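September, 6.40am, kettle on

Kit wash finally done. Took most of last night, whole lot came back from Brisness smelling of pond. Ermira Stojanovska texted at some ungodly hour asking had I started folding. Had I heck. Said yes.

So, folding. The blue and yellow ones first as they're the ones people moan about if creased. Blue side out, yellow under, then over again. Mesh stuff never lies flat, puffs straight back up like it's breathing.
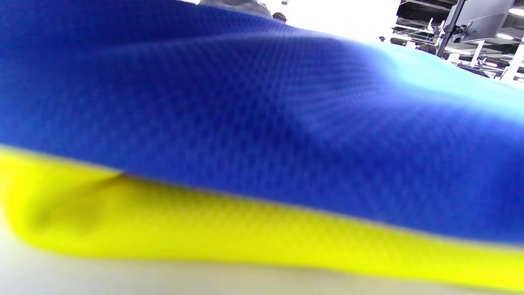 Need 17 by tomorrow, plus whatever Natlow are sending back. They still owe us a bag from the spring and I'm not chasing it again. Well, maybe one email.

Shoulders killing me. Toast gone cold, ate it anyway. Post came, nothing but a leaflet and the bill from Jinurier for the labels, 50 quid!! For sticky labels. Must ring them before lunch, get them to explain the delivery bit.
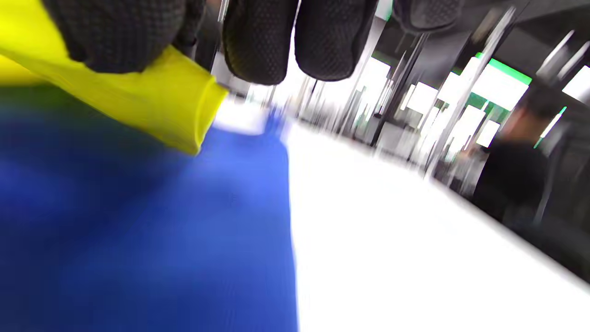
Tried Mum's way of doing it, thirds then roll. Quicker but they come out fat and won't stack. Back to halves. Sleeves in, smooth it down, turn, next. Got a bit of a rythm going by the second cup of tea.

Mladenović want 300 of the plain ones for the winter, which is mad, where would I even put them. Top of the wardrobe is full. Said I'd think about it.
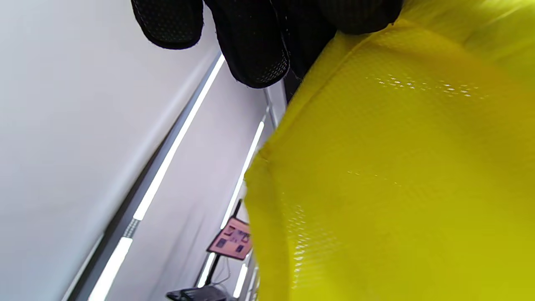

*Yellow side, black gloves on.*

Still to do: bags, string, ring Jinurier, find the good scissors. Ermira picking up at four so need to be out of my dressing gown by thn. More tea.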